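Visit Report: Brerner Commercial Laundry and Linen Service
Prepared for the Strand Residential Care Association
15 February 2019

Purpose of the visit

The Association's current linen contract expires this summer, and the Board has asked for a review of outside providers before bids are invited. As part of that review, a delegation of four visited the Brerner plant in January. The delegation consisted of Shahla Mahmoudi (Purchasing), Vanderleia Lopes (Resident Services), Cirilo Solís (Infection Control) and the undersigned. The visit lasted one full morning and included a tour of the plant, a meeting with management and a short session with the drivers who serve care homes on the north side of the county.

The plant

Brerner occupies a single-story building next to the freight yard. The company moved there from two smaller sites and now handles all of its work under one roof. Our host was the plant manager, Aatos Lahtinen, who has held the position since the move and who answered our questions fully, including those on price.

The building is divided into a soiled side and a clean side by a solid wall. The washing machines are set into that wall and are loaded from one side and emptied from the other, so that soiled and clean linen never share a floor. Staff who work on the soiled side enter through their own locker room and do not cross over during a shift. Mr. Solís asked what happens when a machine has to be repaired from the wrong side, and was shown the written procedure and the sign-in log kept beside the connecting door. Both were up to date.

Receiving and sorting

Soiled linen arrives in closed bags, color-coded by type. Bags are weighed on arrival and the weight is entered against the customer's account. Sorting is done by hand at a long table with good overhead light and a strong exhaust fan. The delegation found this area noisier than expected, and hearing protection was provided to all visitors.

Personal clothing is not mixed with flat linen. This was a point of special interest to Ms. Lopes, as lost clothing is the most frequent complaint from residents' families at our own homes. Brerner attaches a small heat-sealed label to each garment when a resident moves in, and garments are washed in net bags, one resident to a bag. Mr. Lahtinen said that the labels hold up well but that wool items still cause difficulty, and he advised homes to keep wool out of the service altogether.

Washing and finishing

Wash programs are set by linen type and cannot be changed by the operator. Temperature records are printed at the end of each cycle and filed for 14 months. Mr. Solís reviewed several of these and had no comments.

Flat linen goes from the dryers to the finishing hall, where sheets are spread, ironed and folded. Creasing at the hem is the main quality problem in this part of the process. A sheet that enters the ironer with one corner lower than the other will come out with a hard fold along the edge, and it has to be dampened and sent through a second time. Operators are trained to shake out each sheet and hold it up to its full width before feeding it. New employees spend 9 working days on this task alone before they are placed on the line.

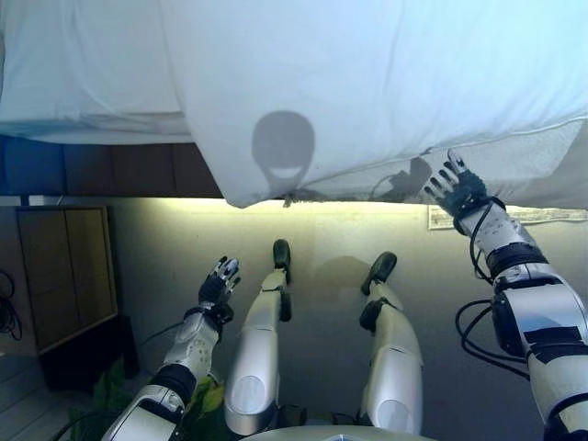
A white sheet hanging in soft folds, with its lower edge bunched at the right.

Inspection takes place after folding. Items with stains go back for a second wash, and items with tears go to the mending room, where three employees work at sewing machines. Sheets beyond repair are cut down for cleaning cloths, which customers may have at no charge. Ms. Mahmoudi asked whether replacement costs are passed on to the customer. Under the rental plan they are not. Under the customer-owned plan the home pays for new stock, and Brerner sends a list of discarded items with each invoice.

Delivery

Clean linen is wrapped and loaded into covered carts, which travel in trucks cleaned at the end of every route. The plant currently serves 21 care homes and a number of small hotels. Hotel and care home linen is kept in separate stock and does not travel on the same truck.

The drivers spoke openly about conditions at the receiving end. Loading doors are blocked, carts are not returned, and linen rooms are sometimes too small for the order. Two of the homes they described as difficult belong to our Association - the matter has been referred to the directors concerned. One driver suggested that homes name a single employee to receive linen on each shift, and the delegation considers this a sensible step whichever provider is chosen.

Terms

Brerner offers delivery three or five times a week. Emergency orders of up to 214 pounds can be filled the same day if they are placed before noon. Larger orders go out with the next regular truck. Prices are fixed for the first year of a contract and reviewed once a year after that. A full price sheet was given to Ms. Mahmoudi and is on file in the Purchasing office.

The delegation noted two points that need further discussion. The contract requires a long notice period, which the Board may wish to shorten. The plant also has no written arrangement with another laundry in case of fire or a long power failure. Mr. Lahtinen stated that talks with Konex on mutual backup are under way and that he expects to have a signed agreement by the time bids are due.

Recommendations

The delegation recommends that Brerner be invited to bid for both flat linen and personal clothing. It further recommends that a similar visit be made to Pirora, so that the Board can compare the two plants on the same points, and that a representative of the residents' council be included in that visit.

The delegation thanks Mr. Lahtinen and his staff for their time. Questions on this report may be directed to the Facilities office.

Respectfully submitted,
Wagner Xavier
Facilities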